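Papers > Paper and Print Studies > Section 3

Browse Issues Authors Search

3.2 Whiteness and the blank page

I'll admit I came to this part of the project sideways. Kieran Penrose and I had collected 1,164 survey responses from readers in Mandton and Estow, and I'd expected them to grumble about type size. What they wrote about was colour — the colour of the paper, I mean. Plenty of people called bright white stock "cold" or "a bit clinical", and older readers favoured cream by a wide margin.

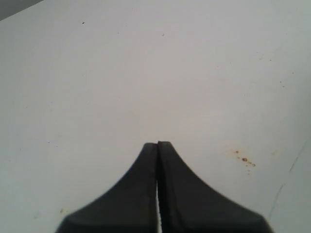

Figure 2. Dark form against a pale white-grey ground.

Contrast is the obvious suspect, and Olaia Urquijo argued for it from the start. I wasn't so sure. When we sent 600 of the same readers a second booklet in August, with the ink lightened to a soft grey, the complaints about white paper hardly budged. My own hunch is habit: if your favourite novels were cream, cream is what a page looks like. We come back to this in Section 5, where the Avascombe library loans muddy things a fair bit.

Related papers
Margins and marginalia in Estow school readers
Rudd and Leblanc: Who still buys hardbacks?
The Lightfoot paper samples, revisited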